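Frequently Asked Questions About the Arm

I get a lot of the same emails since I put the build notes up, so I've pulled them together on one page. If yours isn't on here, write to me and I'll probably add it (eventually!). Last updated 30 June 2021.

Who are you and where is this happening?

I'm Jamie Haworth. I share a workshop in Grurnville with Darren Dunmore, who does the metalwork and most of the swearing. I do the wiring and the software. We both have day jobs that have nothing to do with any of this.

What are you building?

A home-built arm with a two-finger gripper that can pick household stuff up off a table and put it down somewhere else. We call it Rudd. Before anything gets tried on the real Rudd I try it in simulation on my desktop, and a good half of my evenings go into that side of it.

Is Rudd the same arm you use in the simulator?

No, and I get this one constantly. The simulated arm is a stock model, a lot sleeker than ours. Rudd is bare aluminum and zip ties. What carries over is the grasping code: where to put the fingers, which way to come in, when to close. The joint control I have to redo for our motors, and that part is every bit as tedious as it sounds.

How much has it cost?

So far $875, and that's with Darren getting a deal on the aluminum stock. The motors ate most of it. The first set I bought were too weak at the shoulder and I ended up selling them for $70 to a guy who wanted to motorize his blinds, so don't do what I did. Work out your shoulder torque with the arm straight out and a load in the fingers, then buy the next size up.

What controller board do you use?

An Iltell board, the older one with screw terminals. I like screw terminals. You can fix things at eleven at night without finding the soldering iron. The power supply is a Gemside unit that came out of a dead display cabinet and it has been fine.

Can I build one in an apartment?

Sure, if you have a solid bench and neighbors who can stand a bit of whining from the gearboxes. Bolt the base to something heavy. Ours was clamped to a folding table for the first few weeks and every time the arm stopped quickly the whole table took a little walk across the shop. Darren has since made a steel stand for it and I've stopped chasing it.

Do I need to know how to code?

Some, yes. If you can write a loop and read an error message without panicking you'll get there. I started in November with a bunch of half-remembered Python and a library book.

Is it safe around kids or pets?

Keep them out of reach of it when it's powered, period. We have a big stop button on the bench and a second one by the door. Even a small arm can pinch you hard, and mine has gotten me on the thumb twice.

Why do you simulate so much instead of just running the thing?

Crashes are free! I can drive the arm straight through a tabletop in software and all I lose is a minute. The last grasp script I checked took 87 tries to tune, and I wouldn't have the patience (or the vases) to do that on the bench.

What does a simulator setup look like?

Mine is a room with furniture, an arm, and a load of odds and ends to grab.

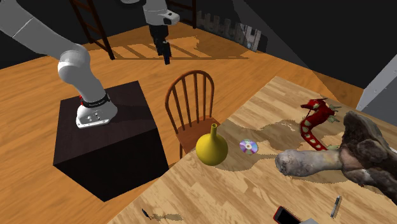
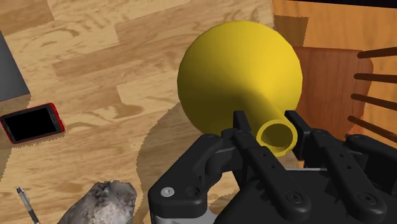
How do you decide where to grab something?

My rule for Rudd is to find the narrowest part that will take the load and go for that first. Our fingers only open so far, and a fat round body either won't fit between them or squirts out as they close. The yellow vase is a good one to practice on for exactly that reason, with its big round bulb and slim neck, and in the second picture the fingers have it by the neck. The catch with a neck grip is that the weight sits well off to one side, so on the real arm the thing wants to swing when you lift. I go slow for the first inch, then wait, then carry on. Darren thinks we should glue rubber to the fingertips and be done with it, and he's cut me 5 pairs of pads in different thicknesses to try.

Will you sell me a kit?

No, sorry. The cut list and the wiring diagram are free to anyone who asks, and Darren will answer questions about the brackets if you catch him in a good mood. Send photos if you build one, we like seeing them!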